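Notebook, Wudside fit-out, November

Saturday, start 8.20 am. Lenni Heinonen in with me until lunch, then on my own.

Job for the day was the lighting in the open room. Rania El-Sayed wants the benches signed off for close work before the Nimberg samples get unpacked, and she has asked for readings instead of opinions, fair enough. Plan was to clean the panels, log light levels at bench height, then sort out which bench goes where.

Cleaning first. Lenni did the diffusers with a damp cloth and a drop of dish soap, dry cloth after. More dust than I expected, mostly on the top side where the cover sits in its tray. One cover has a hairline crack at the corner. It still clips in. Marked it on the plan in pencil, will ask Dosenen if they stock that size before we go looking anywhere else.

Readings taken with the small Bravo meter, sensor flat on the benchtop, blinds down, me standing well back. First go was useless because I was leaning over the sensor and reading my own shadow. Started again.

Bench under the long panel: fine, no complaints, even along the whole length.
Middle bench: fine at the front, drops off at the back.
Wall bench: 243 lux at the worst spot. Not enough for reading fine print or matching colour.

Moved the wall bench 80 cm out from the wall and took the same spot again. Better but still patchy. The recessed bays in the ceiling are the trouble, I think. The beams throw a soft edge and anything sitting under one gets less than you'd guess from looking up. Lenni reckons turning the bench side-on would keep it clear of the beam altogether. Tried it, he's right, but then it pokes into the walkway and the trolley won't get past. Put it back lengthways for now.

Let the meter settle 20 seconds before writing anything down. It creeps up at first. I lost half a page of numbers to that before I noticed, crossed out on the previous sheet, ignore them.

Glare: white walls and a pale tabletop bounce a lot back. Comfortable enough standing. Seated, I was squinting by mid-afternoon. A grey bench mat would help and we have 3 in the store, still rolled up. They need to be laid flat with weights on them for a couple of days first or the ends curl.

Pipes along the ceiling could do with a wipe as well. Didn't touch them, the short ladder doesn't reach comfortably and I wasn't going to stretch. Same goes for getting anywhere near the sprinkler heads. Leave those alone, please, whoever does the next round.

To do:
Ask Dosenen about the cracked cover.
Lay the mats out flat.
Clamp lamp for the wall bench, Rania to say yes or no to the cost.
Repeat the readings after dark with the blinds up and compare.
Bring the taller ladder over from the other building.

Meter is back in the top drawer, spare battery taped to the case. Packed up at 4.10 pm.
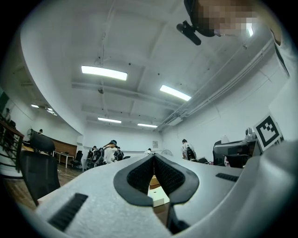
Forgot to write down that the middle bench needs its own set of readings at the back edge, every half metre. Will do those with the after-dark lot.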